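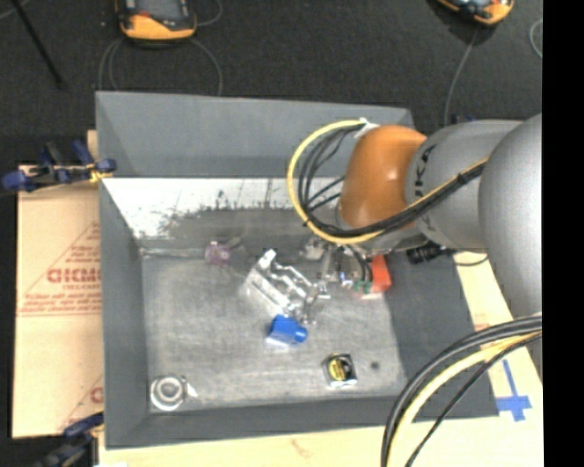

Kumaresan Lobo
1 July 2024

Many people write to me about ship passenger lists, so I will put my answer in one thread. I look for families who went from one country to another by sea, mostly between 1860 and 1925. I am not a lawyer and I do not do citizenship papers. Please read to the end before you send me a message.

First thing. The name was not changed at the port. I hear this story every week. The clerk at arrival had a list in his hand, and the list was written at the port where the ship started. If your family name is different today, look for the change later, in school papers, work papers or the naturalization file.

Second thing. Do not start with the ship. Start with the last person you are sure about and go back one step at a time. I had a client who paid for 373 pages of copies from one archive because his uncle remembered the name of a ship. The uncle remembered the ship of his own military service.

What I need from you before I can search: full name as the family says it, other spellings you have seen, year of birth (can be wrong by a few years), the place they left, the place where they lived after, and the names of any children who traveled with them.

"He came from Germany" is not a place for me. I need the town, or at least the district. Look on the back of old photographs, in prayer books, on the marriage record of the church. The church often wrote the village when the city office wrote only the country.

About spelling. My own family is a good case. My great-grandfather is Lobo in one list, Lobbo in the second list and Lopo in the census. His neighbor, Mr. Subramaniam, is in the same list three times under three spellings, and one of them begins with Z. I found him by his age and by the woman he traveled with.

So please do not tell me "it cannot be him, we never wrote it with two b." Your family did not write it. A tired man at a desk wrote it, and then another person typed it into an index a hundred years later from a bad film.

The index is not the record. I must repeat this one. When you find a name in an online index, open the page and look at it with your own eyes. Then look at the page before and the page after. Brothers and cousins often stood in the same line.

Also, many lists after 1906 or so have two pages for each passenger, left and right. The right page has the name of the relative at home and the address of the person they are going to. People save the left page and close the window. I did this also, for two years. I had to do a lot of work again.

If you find "detained" next to a name, do not be afraid. Very often it was a woman with children who waited for the husband to come with money for the train. There is usually a separate page at the end of the ship's list with the reason and the number of meals they received.

Somebody asked about the Plovard notebooks. These are the private books of a ticket agent, and he wrote down who paid for whom. There are 3 of them. They are not online, and you must ask for an appointment in the reading room. I was there in February and I have my notes for the letters A to K only. I will go again for the rest, but I cannot promise when.

The Surkitz boarding house register is a different thing, please do not mix them. It has 900 names, but most of them are only a family name and a bed. It is useful if you already know your person was in the town and you want to know which weeks.

On software: I keep everything in Stellex because I began with it and I am used to it. A paper folder is also fine. What is not fine is a tree with no sources. If you copy a date from the tree of another person, write down that you copied it, and from whom.

What I do not do: military files, adoption cases, anything where the person may be still living. For these I can tell you which kind of office to write to, but I cannot do the search for you.

My price for a search of one person, one arrival, is 500 dollars. You pay half at the beginning. If I find nothing you still receive a report of every list I opened, with the page numbers, so that you or another researcher do not have to open them again.

One request. Please send scans, and send both sides, also when the back looks empty. Do not send me originals by post. Last winter a lady sent me the only passport of her grandmother in a normal envelope, and I did not sleep well until she had it back.

Questions under this post are welcome. I answer in the evening, and slowly. If your question is about one particular person, put the name and the town in the first line, so I can see it without opening the whole message.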